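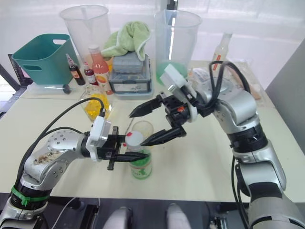
Who may clear a stop on a two-arm station? Only the person who is named on the shift sheet for that station, and only after looking at both arms from the side of the table.

Course handout, part 6: Table work with two arms
Wasent course, second term. Notes by Chun-hung Liu

In the last part we spoke about one arm and one fence. With two arms over the same table the rules become a little longer. Please read these pages before the practical in October, and bring them with you.

1. The shared zone

The middle of the table is where both grippers can reach. We call it the shared zone. At any moment one arm has the right to it, and the second arm may enter only when the program for a handover says so. In a handover the first gripper keeps its hold on the bottle until the second has closed. Students often write the opening command too early – please check this line twice.

2. Speed

In the shared zone the limit on our course is 100 mm per second. Outside it you may use the value on your sheet. This is our house rule and you will not find the number in a standard. Other sites have their own number, and when you visit the Trerwood site you follow theirs.

3. Cables

Look at every cable before the first run. Move each joint slowly to its far position and see that no loop becomes tight or can catch a thing on the table. A cable tie must hold the cable and still let the joint turn. If you replace a tie, write it in the log.

4. Objects and liquids

Bottles for gripping practice have the cap closed by hand, fully. Open cups and jugs stay out of the path of the elbows, also when the path looks far away on the screen. Keep the towel near, but never reach for it during motion. Clean the casing of the arm only with the power off.

5. After a stop

Do not press reset first. Write down the program line, then look, then ask. In the Dradano exercise, which we do in room 17, most lost time came from groups who did these steps in another order.

For the practical: prepare one page with your own handover sequence and mark where each arm waits. Questions about section 2 go to me, questions about the log go to Wan.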